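**Tudau releases Wuveo 3, planning software for two-arm handling of cloth**

CLERKITSTEAD, December – Tudau, a developer of control software for industrial and service robots, today announced the release of Wuveo 3. The new version plans the motion of two arms together when both of them hold the same piece of soft material.

Earlier versions of Wuveo planned each arm separately and then checked the two paths for collision. This works well for boxes and trays. With towels and sheets, customers reported that one arm often waited for the other, and the fabric dropped back into folds during the wait. In Wuveo 3, the two grippers and the cloth between them are treated as one problem, and a new path is computed every 72 milliseconds while the motion is running.

"We rewrote the planner from the beginning, and this took us longer than we had promised," said Simin Talebi, head of planning software at Tudau. "The difficult part was the tension. If the arms pull too much, the corner slips out of the fingers. If they pull too little, the cameras cannot find the edge."

The perception module has also been changed. It now follows the border of a towel as a continuous line, also where the border turns back over itself, and it gives each possible grasp point a score. Operators can see these scores in the Wuveo viewer and can block any point they do not want the robot to use.
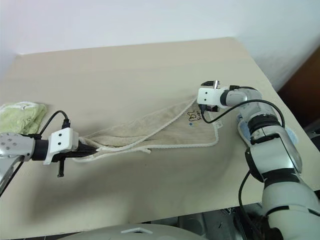

*Two arms hold a beige towel stretched between their grippers over the table.*

Tudau developed the release together with Costello, a laundry service company which supplies linen to hotels and clinics. Costello provided 390 used textiles for the tests, among them bath towels, pillowcases and kitchen cloths. The engineers recorded 554 folding runs on these items, and the recordings are delivered with the software as a test set for customers who wish to compare their own settings.

"Our towels are old, they are washed many times, and no two of them have the same shape anymore," said Dexter Baluyot, operations manager at Costello. "I asked that the software is tested with these and not with new ones from the package."

Wuveo 3 also includes a replay tool. After a failed grasp, the user can go back through the last 500 planning steps, change one parameter and run the planner again on the recorded data, without moving the robot.

Existing customers receive the update under their current license. Projects made in Wuveo 2 can be imported, but custom gripper models must be converted first – a guide is included in the installation folder.

**Press contact:** Emília Vondráček, Tudau, Clerkitstead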